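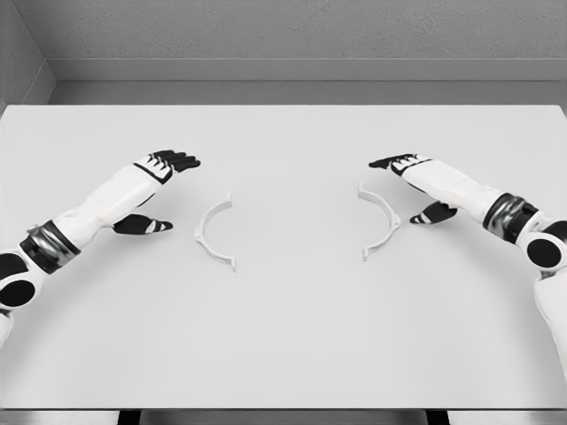 Ticket 1448: ring halves won't mate in the sim, right hand always late
Opened: Sep 6, 2018
Project: Zodwood (two-arm assembly, shared workshop build)
Status: closed, see bottom

OK so this is the ring clip job again. Two arms, two hands, two half-rings on the table, and all I want is for each hand to pick up its half and bring them together in the middle until the end tabs meet. The start pose is fine! Each thumb is right by its own piece, palms down, hands open, and I've been staring at that pose for so long I could draw it in my sleep. It's what comes after that goes wrong.

What happens: I hit run, the left hand closes on its arc and lifts, lovely. The right hand closes too but a bit after, and by then the left one is already on its way to the middle. They meet crooked, one tab rides over the other, and the right piece pops out and goes skating across the table. 17 runs last night and I got a clean join in 5 of them, which is just enough to make you think you've fixed it every time.

Setup, in case it matters: the simulator is Hombridge on the workshop desktop (the one by the window, with the loud fan), arm models straight from the Dendamis package, hand controller is my own mess on top of that. The half-rings are my own meshes, one part mirrored for the other side.

Tried so far:

Turned friction up on the fingertips. The piece stopped skating off but then it stuck to the thumb when the hand opened and just hung there. Funny the first time. Put it back.

Slowed both arms to half speed. Same crooked meeting, only now I get to watch it in slow motion.

Swapped the meshes left for right, thinking one of them was bad. No change, the right side is still late, so it's not the parts.

Update, same evening. I finally did what I should have done first and logged the joint targets next to the actual joint positions for both arms. The right arm gets its "close" command 51 milliseconds after the left one, every single run. Every one! That's way too regular to be physics. So I went digging in my controller, and I'm sending the two hands one after the other and waiting for the left to answer before I even talk to the right. I wrote that loop back in March when there was only one arm on the bench, and then I bolted the second one onto the end of it and forgot all about it.

Changed it to build both commands first and send them in the same step. The delay in the log is gone. Ran the batch again and it's much better, but not perfect — the pieces now arrive together and still miss by a hair at the upper tabs.

Another update. The upper tabs thing is a separate problem and kind of embarrassing. The two arcs don't start level with each other, the right one has its upper end a little higher on the table than the left. I was assuming a perfect mirror in the grasp code, so the right hand was grabbing its piece slightly off the middle and carrying that error all the way to the join. I could have nudged the part and called it done, but the real parts on the real bench are never going to be lined up that nicely either, so now each hand reads where its own piece is before it closes. Took a couple of lines and a lot of muttering.

Reran the whole batch, all 17 joined, and I let it go a second time while I ate a sandwich (also all good).

Still open, but not for this ticket: the hands let go a little too quickly after the join and the ring wobbles. I'll start a new one under Virág, where the release code lives anyway. If you pull the controller before then, grab the version with both commands in one step and delete your old config file, it still has the wait setting turned on and will quietly bring the delay back.

Closing.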